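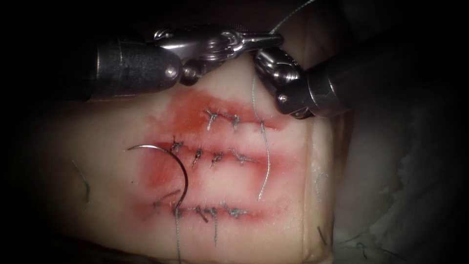 Graziella Grasso had 20 hours left on the loan agreement and one comparison still to finish. Stenik wanted a recommendation between two wrist designs, and the report template allowed a single word in the field marked Preferred. The pad had three incision lines, and by that point in the session the middle and bottom lines each held four knots against two on the top. The curved needle sat partly in the pad at the left. The two wrists were nearly touching, and that was where both designs tended to give trouble.

"Cable tension on the right," said Nives Rinaldi from the controller bench.

"Within limits."

"I know it's within limits. Read it to me."

Graziella read it. Nives typed it into the log as entry 1,289 and said nothing else.

The Gatti wrist had a wider range and a slower return. The Jiditz wrist closed faster but let the thread slip if the jaw angle changed during a pull. Dario Colombo had written the scoring sheet in July, before either unit arrived, and had given slip a weight of 2 and range a weight of 50. Under those numbers the Gatti won every time. Graziella had run the sheet backward one evening and found that it would still win with its jaws removed.

She had reported this. Dario replied that the weights were frozen.

"Pull the next one through at half speed," Nives said.

Graziella eased the left master back. The motion scaling took the tremor out of her hand and put a small delay in its place. She had stopped noticing the delay in the first week, and she noticed it now.

"Did you change the filter?"

"Settimio did. At noon."

"Which entries are before noon?"

Nives scrolled for a while. "Most of them."

Graziella took her hands off the masters and the arms held position. She opened the template, went to the field marked Preferred, and typed None — see attached. The form rejected it for length. She deleted everything after the first word and the form accepted that.

"He'll send it back," Nives said.

"Then we'll need the loan extended. Put the old filter in."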